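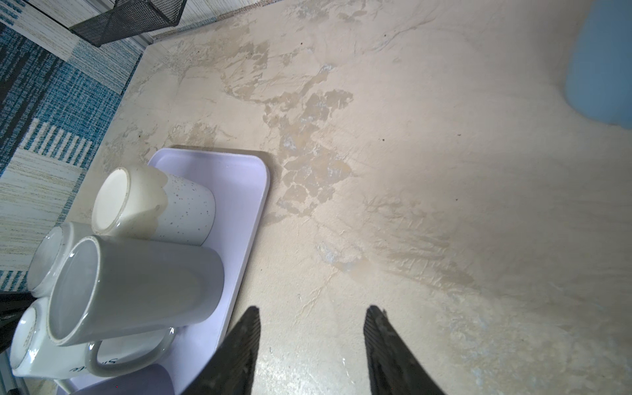

Mugs, Mugs and a Lavender Tray

I love a good mug shelf, and this gallery is all mugs! The Futdale collection has grown to 152 pieces, and a few of them came out for a September morning on the tray. The speckled cream one with the drippy glaze line is my favorite, even upside down (maybe especially upside down, with that round white base showing).

Gray mugs, cream cup and all that wonderful patchwork

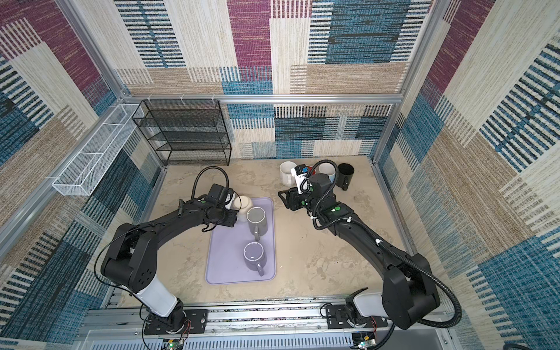
Two matte grays on the lavender tray, with a cream cup for company.

Then there's the color. Light blue with white inside, glossy black, and a red interior so bright it makes me want cocoa right now!
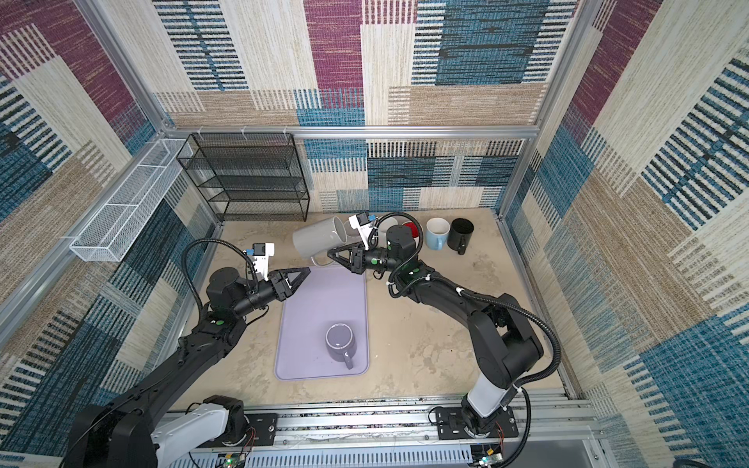

Dusky purple on the tray, the back row behind it, and the big light gray mug on its side.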